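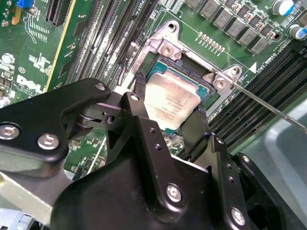 Section 4. CPU pick and place, narrow finger set

Applies to Kumico bench cell with the Rana gripper. If you have the older Karow wrist, stop, see the Karow supplement, the offsets are different.

Before you start

Board out of power. Cord pulled, not just switched off. Wrist strap on.
Chassis clamped to the bench plate. Side panel off, cooler off, old paste cleaned up.
Narrow flat fingers fitted. Wide fingers will hit the retention bracket.
Hex screws on finger mounts snug. Check every shift, they do creep.

4.1 Teach the socket

1. Jog the wrist over the board at slow speed. Keep the camera on the socket.
2. Release the lever, swing it all the way back. Open the bracket.
3. In the Kumico panel choose Teach > Socket. Pick the bracket corners when asked.
4. Pick the printed "CPU" mark as the second reference if your board has one. If not, use any screw on the bracket.
5. Save. Name it by board model, you will thank yourself in March.

Note: memory slots on both sides of the socket means tight clearance. Set approach to Steep in the panel or the finger brackets may touch the slots.

4.2 Pick the processor

1. Chip in the tray, metal side up. Pin 1 corner to the tray mark.
2. Grip force 2 to start. Go up one step only if it slips.
3. Fingers close on the edges of the chip. Never on the face, never underneath.
4. Lift and hold. Look at the camera view. A little tilt is OK at this stage, 4.3 takes care of it.
5. Fingers off center by more than the green guide lines? Put it back, pick again. Dont try to fix it in the air.

CAUTION: Do not press E-stop to pause over an open socket. The gripper relaxes on E-stop and the chip drops. Use Hold.

4.3 Place

1. Run Align. Wrist levels the chip and matches pin 1.
2. Confirm by eye. Camera AND from the side. Both.
3. Run Lower. Default speed is 194 on the panel scale, leave it alone.
4. Arm stops by itself on contact. Message reads SEATED or RETRY.
5. On SEATED, open fingers, run Retract. Wait for wrist to clear before reaching in.
6. Close bracket and lever by hand. The cell does not do levers.

WARNING: Never push down with the arm. No downforce needed at this step. Bent contacts are not covered by the warrenty.

4.4 If it goes wrong

RETRY more than once: socket not taught right, or the lever is not fully back. Redo 4.1.
Error 927: finger position lost. Home the gripper, reload the finger set.
Chip rotates in grip: finger faces dirty. Wipe with alcohol, let dry.
Wrist camera blurry up close: normal inside the last bit of travel. If blurry everywhere, clean lens.

Finger sets are good for 500 placements, then swap the pair. Not one finger, the pair. Reset the counter after.

Spare fingers and board files: Wistbridge service desk, ask for Areti Theodorakopoulos. Have your cell serial ready.

Rev. 18 November 2018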